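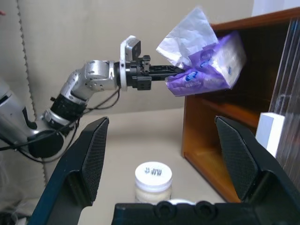 6 min read

Dorkwood Community Financial Counselling
A thread on what to do when a household bill cannot be paid by its due date. This is general information for residents of Dorkwood and surrounding suburbs. It does not take your personal circumstances into account.

Our counsellors speak each week with people who have received an electricity, gas or water bill they cannot cover. Many have waited until a disconnection warning arrives before making contact with anyone. We encourage you to call your retailer before the due date, even if you have no money to offer on the day.

The number you need is printed on the bill. Ask for the hardship team by name. The general enquiries line can usually grant a short extension, but longer arrangements are handled by a separate group of staff with authority to look at the whole account.

Before you call, please have the following to hand:
- your latest bill and account number
- your concession or health care card, if you hold one
- your income each fortnight, after tax
- rent or mortgage, and any other regular repayments
- the amount you could pay each fortnight without missing those

The last item deserves some care. Callers often offer more than they can manage, out of embarrassment or a wish to finish the call. An arrangement that fails in its second month can be harder to renegotiate than a modest one kept from the start.

Our senior counsellor, Imogen Yeoman, suggests writing the figure on paper before dialling and keeping it in front of you. "If the person on the phone proposes something higher, you may say that you need to stay with the figure in your budget. You are entitled to ask them to record it."

An illustration, shared with permission. Roy Rudd came to us in November owing $1000 on a combined gas and electricity account. He had been paying whatever was left over at the end of each month, and in some months nothing was left over.

After a budget was completed with our office, Mr Rudd offered $50 a fortnight. The retailer agreed to that amount, applied a concession that had never been recorded against the account, and put a hold on collection activity while payments continued.

The concession is worth dwelling on. A retailer will not necessarily know that you hold a card, and a change of address or of retailer can cause the discount to drop off. Check the bill for a line showing it. If the line is missing, ask for it to be added and ask whether it can be backdated.

A question we receive often: does asking for hardship assistance mean the debt is reduced? In most cases it does not. The arrangement changes the timing of what you pay. Some programmes will match payments or apply a credit after a run of instalments, and it is reasonable to ask whether yours is one of them.

You should also ask whether your usual consumption is included in the instalment. A payment which covers only the arrears will leave the next bill to be met separately. A payment which covers neither fully will see the balance rise. Request a figure for both, in writing.

On payment smoothing. Most retailers will divide an estimated annual cost into equal fortnightly or monthly amounts. This suits households whose winter bill is much larger than the others. The estimate should be reviewed during the year, particularly where someone has moved in or out.

Emergency relief and utility grants may be available where a bill has become unmanageable through job loss, illness, separation or an unexpected expense. Eligibility differs between states and territories. Forms are frequently issued by the retailer itself, and must be returned before they expire.

Younes Benmoussa of our intake desk can help you to complete a grant application. Please bring the form as you received it. Kindly do not sign the declaration beforehand, as certain forms require a reference number to be entered first.

Some remarks on short-term borrowing. Our service is regularly asked whether a small loan is a sensible way to clear a utility bill. We would ask you to compare the two debts. A retailer's payment plan will ordinarily carry no interest. A payday loan will carry fees from its first day.

Where borrowing cannot be avoided, enquire first about a no-interest loan through a community provider. These are generally intended for essential goods and services. They take longer to arrange than an online loan, and an appointment is normally required.

We have also been asked about using buy now, pay later accounts for bills. The instalments may look small when considered alone. Please list every such account, with its due dates, before opening another. One resident who met with us this year held 5 of them and had not previously seen the repayments set out on a single page.

That page is the most useful document you can prepare. Our budget sheet, known locally as the Tinero sheet after the street in which our first office stood, has a column for each pay period and a row for each commitment. Paper copies are at reception. It may also be completed in an ordinary exercise book.

Instructions for the sheet. Enter rent or mortgage first, followed by food, medicines and transport to work. Utilities come next. Debts to family should be included, even where there is no fixed date for repayment. Leave streaming and subscription services until the end, and check a bank statement for any you have forgotten.

Irregular costs should be entered as well: vehicle registration, school uniforms, council rates, the dentist. Divide the yearly amount by 26 if you are paid fortnightly. Poppy Hebden, who runs our evening budgeting class, finds that registration is the item most commonly left off.

If your sheet shows a shortfall in every period, a payment plan will not resolve the difficulty by itself. Please make an appointment. A counsellor can look at all of your debts together and, with your written authority, speak to creditors on your behalf.

If you receive a disconnection notice, do not set it aside. Telephone the retailer on the same day and state that you wish to discuss hardship assistance. Tell them if anyone in the home depends on medical equipment. Additional protections may apply, and the retailer will need a form from your doctor.

Record each call. Note the date and time, the name of the person you spoke with, what was agreed, and any reference number. Should the agreement not appear on your next bill, these notes will be the basis of a complaint.

On complaints. Raise the matter with the retailer first and ask for it to be escalated. If you remain dissatisfied, you may approach the energy or water ombudsman in your state or territory. There is no charge to the consumer, and you do not need a lawyer.

Tenants should note that the position is different where electricity or water is supplied through the landlord or an embedded network. Residents of the Plaltatard apartments have raised this with us on several occasions. Bring your lease and the most recent invoice, as the name on each will determine whom we contact.

Kevin Valderrama holds our tenancy appointments and can advise on whether a water charge has been passed on correctly. He will need to see the meter readings at the beginning and end of the billing period. A photograph of the meter on your telephone is acceptable.

A caution regarding scams. We have had reports of text messages claiming that an account is overdue by $238 and providing a link for immediate payment. Do not follow the link. Open your own bill, call the number shown on it, and ask for the current balance.

Similar care is needed with firms offering to "fix" or "consolidate" debts for an upfront fee. Financial counsellors in community services do not charge. If you have already signed an agreement with such a firm, bring it to your appointment and we will read through it with you.

In reply to several messages received since this thread began: yes, you may seek help if you are employed. Yes, you may attend with a partner, friend or support worker. An interpreter can be booked at no cost to you, provided that we are told the preferred language at the time of booking.

In reply to a further enquiry: we are unable to discuss individual accounts through this platform. Please do not post bill numbers, card numbers or addresses in the comments - they will be removed. Reception can take your details in confidence.

Appointments are available in person or by telephone. The first session usually takes an hour. If you cannot find every document on the list, attend with what you have, and the counsellor will tell you what else is needed.

The evening budgeting class resumes in November at 6.30 pm in the Rudd Room, ground floor, Dorkwood Library. Entry is by the side door after 6 pm. Places may be reserved at reception, and children are welcome to attend with a parent or carer.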